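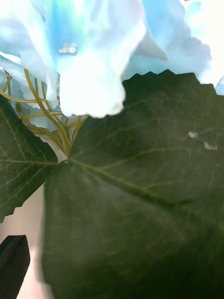 Joaquim Teixeira told me I was wasting my time with the thank-you notes, and that what I wanted was a decent funeral. A good wedding would do at a pinch, he said, but if I was going to write about flowers and what people say with them, funerals were where people meant it.

I'd gone to Macedo to write something light. My editor wanted a spring piece on the language of flowers, you know the kind of thing, red for love and yellow for friendship and a sidebar on what to send your mother-in-law. I had a cheap reprint of a Victorian flower dictionary in my bag and I'd underlined half of it on the train. According to my book you could run an entire courtship without opening your mouth, provided both of you owned the same edition. (They very often didn't. The dictionaries disagreed with each other all over the place, and I love to imagine the fights.)

Joaquim has had the shop on the hill in Macedo since before I could drive, and he hadn't heard of most of it. He read two pages of my book standing up at the counter, laughed out loud at the entry for basil, which is hatred, and handed it back.

"My customers say, something nice, not too orange," he told me. "That's the language."

So I stayed three days and listened to people order flowers, and I have to tell you it was some of the best eavesdropping of my life. A man came in wanting an apology and wouldn't say what for. He kept asking whether the next size up looked guilty. A teenager bought a single stem, paid in coins, then came back ten minutes later and asked if it could be wrapped so it didn't look like a present. One woman wanted a bouquet for herself and spent a long time explaining it was for her sister, and Joaquim just nodded and asked what her sister liked.

But it was the cards that got me. He keeps a pad of practice paper by the register, because everybody freezes up when they have to write on the real card, and at closing time the pad is full of first tries. Sorry about everything. Sorry about Nornton. Thinking of you, crossed out, thinking of you both. I went home and looked at my own kitchen drawer, where I've kept every florist's card anyone ever sent me, and there isn't one clever line in the whole stack. My favorite says "Well, you did it" and I can't remember what I did. 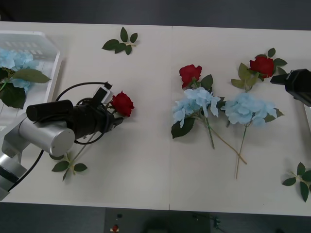

The flowers that don't die

Then there's the silk question, and I walked straight into it.

I'd always been a snob about artificial flowers. My grandmother had a bowl of them on top of the television, gray with dust, and as a kid I thought they were the saddest things in the house. I said something along those lines to Valter Gouveia over dinner in Komolby, and he put his fork down. Valter sells artificial flowers and nothing else. He's been at it long enough to have seen them go from stiff and shiny to the kind you have to touch before you're sure, and he's extremely patient with people like me.

His point was that I'd got the message backward. A cut bouquet says I thought of you this week, he said, and a fake one says I'd like this to still be here when you come back. He has customers who buy one arrangement a year for a grave they can only visit in January. He has a woman who moved out to Tirkport, where the wind takes the head off anything she plants, and she wires silk hydrangeas to her fence every spring and swaps them out in the fall. The neighbors used to tease her. Two of them now do it too!

He also told me, with some pride, that his biggest single order ever was for 1,575 stems, for a hotel lobby, and that the manager rang the next day to ask how often they needed watering. I asked what he'd answered. "Twice a week," said Valter, and went back to his fish.

I'm not completely converted. I still want the smell, and I like the mess of real ones, the pollen on the tablecloth and the slimy water you swear you'll change tomorrow. There's something about a vase that's a bit past it that makes a room look lived in.

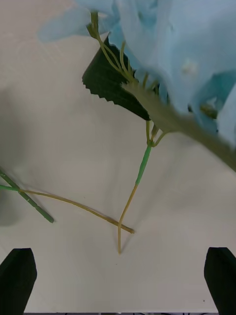 But I did ask my mother, when I got home, about that bowl on the television. I'd assumed it came from a market stall. She said no, my grandfather bought it the first winter they were married, out of a catalog, because they were living up a mountain road and the nearest florist was a bus ride and a half away. He'd picked everything my grandmother had carried at the wedding, as near as he could get from the photographs, and he got one of them wrong. My grandmother never told him which.

I looked the wrong one up in my Victorian dictionary, of course. My mother thinks it was a peony, and a peony in my edition means shame. I called Joaquim to tell him and he said peonies mean it's May and they cost too much, and did I want some, he had a bucket of them in.

I ordered a bunch for my mother. It took me four tries to write the card.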